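Week 2: Reporting a local air quality event
Thu 5 September
Tutor: Trudy Pryor

We will work from last March's stubble fire outside Lemisstead. The fire burned on farmland for two nights and the smoke drifted down to Jundholm, where it sat over the lower streets until mid-morning. No houses were damaged. The local story was the smoke, the school closure and the slow advice.

Read the packet before class. It has 18 pages, and the council statements are at the back.

Who to call first
Fire service duty desk, then the council press office, then the school. Ask each one what time their information was last updated. Two of the statements in the packet contradict each other - check the times before you decide which one is wrong.

Using posts from residents
Message the person and get permission. Confirm where they were standing. A post that says "can't see the end of Steyn Road" is usable if you can place it. Several posts that night were reposts from a different fire.

Words to watch
Smoke, fog and haze mean different things. "Toxic" needs a source. "Evacuated" means people were told to leave, so don't use it for families who chose to go to relatives.

Exercise
Write the story as it stood at 9 p.m., in 20 lines or fewer. Then write a 15-word alert for phones. Bring both on paper.

The Botari reader, chapter 4, covers corrections and updates. Skip the section on broadcast scripts, we will do that later in the term.

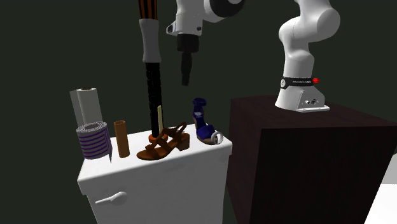
Late work goes in the tray outside the newsroom lab and loses one grade per day.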